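Home Automation Talk > General > Can a machine put the groceries away yet?

multberg_mike
My sister just asked me if she should wait a couple of years and buy a robot for the kitchen before she redoes her cabinets. I laughed, and then I couldn't come up with a good answer. So where are we really? I don't mean vacuums. I mean picking up a pepper and putting it in a drawer.

Savita Bhatt
Closer than you'd think! I work with arms all day and tidying a small pile is a pretty standard chore to try now. Drawer, four things on the table, go.

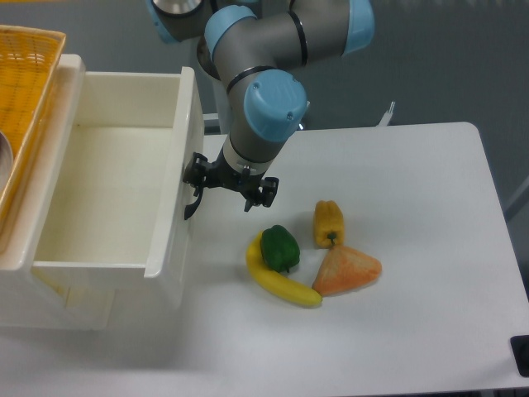

Drawer open, gripper above the table, play food still in its pile

The part I'd point your sister to is the green pepper sitting on top of the banana. You have to pick an order, and you don't want to grab both (or shove the whole pile across the table). A few years back I would've written all that out by hand, every single move.

hedville_hank
Play food, though. Plastic doesn't bruise. Squeeze a real banana like that and you're making bread. I ran a packing line in Hedville for 9 years and the parts that stayed the same every time were easy to automate. Soft stuff in random piles is where we kept people.

Savita Bhatt
Fair point on the bruising, Hank, no argument there. But grip force is a thing you can tune. Deciding what to grab and where it goes is the harder half if you ask me, and you can work on that with toys all day long without buying produce.

Deepak Nishad
I'm going to disagree with both of you a little. For me it's drawers. We spent most of July on drawers and I still don't like them. Pull a bit off line and it binds, or the whole unit slides along with you. Savita, do you have one with the handles showing?
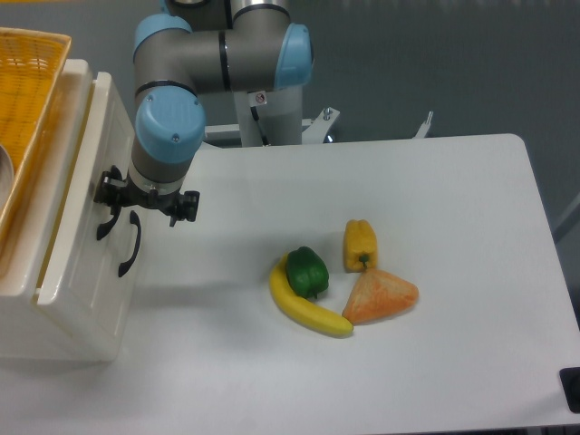

Hooked black handles on the cabinet front, basket on top

Deepak Nishad
OK yeah, those I could live with. A hooked pull gives the fingers something to get behind. Now go look at your own kitchen. Mine has flat fronts with a groove under the top edge and I can barely open them with wet hands.

multberg_mike
Ha, she wants the flat fronts. So I tell her to get handles?

hedville_hank
Tell her to get the kitchen she likes. Even if it works, who's paying? If somebody sold me one for $2000 I'd think about it. For that money I want it to wipe the counter too.

Savita Bhatt
I'd pay that just for unloading the dishwasher, I hate it that much. But no, Mike, don't have her wait on this. Two different questions, "can an arm do it" and "can you leave it alone in your house with the dog."

multberg_mike
She has 2 dogs. Telling her to go ahead with the cabinets.

Deepak Nishad
With handles!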